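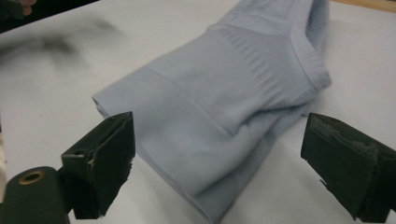
1/ Folding seamless knit tops, a thread. I did the whole drawer this morning and these took longer than everything else put together.

2/ The trouble is there's nothing to fold along. A T-shirt has side seams. A seamless one is a tube that changes knit every few inches – mesh, then ribbing, then plain – and each zone pulls a different amount.

3/ The pale blue-gray is the worst of mine. Openwork mesh in a band, vertical ribs right under it, smooth knit after that. Fold across the ribs and it springs back open.

4/ What works for me: lay it face down on a hard table. A bed is too soft and the fabric drags on the blanket. Smooth it from the middle out with flat hands. Don't pull the hem.

5/ Bring each side in so the long edges meet in the center. Fold the bottom up to the ribbing, then fold once more. You want the last fold to land on plain knit.

6/ Leave the mesh on the inside of the fold. I snagged one on a drawer runner in March and the hole is still there.

7/ Someone asked about rolling. I rolled mine for two years. Fine for a suitcase, but in a drawer they unroll as soon as you take one out.

8/ Washing, while I'm on it: cold, mesh bag, no softener. Dry flat on a towel. Hangers leave bumps in the shoulders and the straps get longer.

9/ The drawer dividers are Sornitness, the short ones. They come a little too tall for my dresser so I trimmed them with kitchen scissors. The cut edge is rough – I put tape over it.

10/ Blair Strachan replied that she keeps hers flat in a stack, no folding at all. If you have a wide shelf, do that. I have a narrow dresser in a rental in Lovport, so I fold.

11/ Two tops went in the donate bag. Both had gone loose at the armholes and I hadn't worn either one since last summer.

12/ Next is the sock drawer. I'll add to this thread if I get to it tonight.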